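# Flikar gallery: grasp planning and scene resets in simulation

Flikar is the planning and scene-management layer we run between the perception stack and the arm controller. It takes a list of object poses, a goal, and a collision model, and returns a timed joint trajectory or a reason it could not find one. Development happens at Surilstead, mostly in simulation, with a nightly batch that starts at 1:30 a.m. and is finished before anyone is at a desk.

The gallery covers the tabletop work from the April branch. Angus Doolan maintains the planner and Jarrah Grimshaw maintains the scene generator and the grasp sampler. Questions about either go to the tracker, under the matching component label.

## Setup

Each batch is 245 episodes. An episode loads a room layout, places objects on a support surface, lets the physics settle, and only then hands control to the planner. Objects come from a shared mesh set and are drawn without regard to whether they belong together. Materials and light direction are randomized per episode. Collision meshes are convex decompositions, regenerated whenever the source mesh changes.

Settling matters more than we expected. In early builds the planner read object poses one step after placement, and anything dropped onto a dish was still moving when the first trajectory was computed. The generator now waits until every body stays below a velocity threshold for 89 consecutive steps — if that never happens, the episode is discarded and reseeded.

## Grasp sampling for open containers

The old sampler, Grurko, treated every object as a closed convex hull. For a cup, that ruled out any grasp with fingers inside the rim, and on a crowded counter the outside grasps were often blocked by whatever stood next to it. The replacement keeps the cavity as free space and scores three families of candidates: outside pinch, rim pinch, and interior.

Interior candidates are checked against finger width, insertion depth, and clearance to the wall. The approach is held to within 6 degrees of vertical for the last segment. Handles are kept in the collision model but are not sampled as grasp targets in this branch.

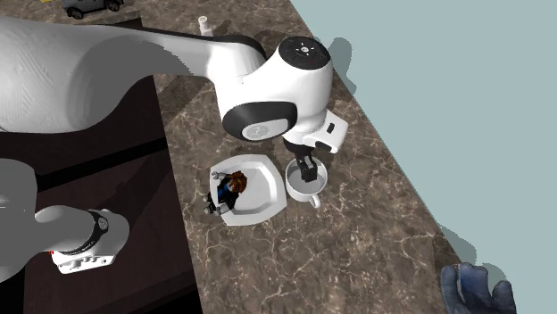
*Cup on the marble countertop, gripper fingers inside the rim. The plate to its left holds a toy figurine.*

## Notes on the planner

The elbow link is checked against all loose objects as well as the support surface. Padding is 5 mm on static geometry and zero on the target once the final approach begins. Trajectories are shortened after planning, then rechecked at full resolution, and a failed recheck falls back to the unshortened path.

Logs use the Öztürkmen format, one file per episode, with the seed in the header. To replay an episode, pass the seed and the branch tag to the viewer. Replays from before the settling change will not match, as the step counter is offset.

Open items: handle grasps, soft objects (currently simulated as rigid), and a timeout in the sampler when two containers overlap in plan view. Jarrah has a patch for the timeout in review.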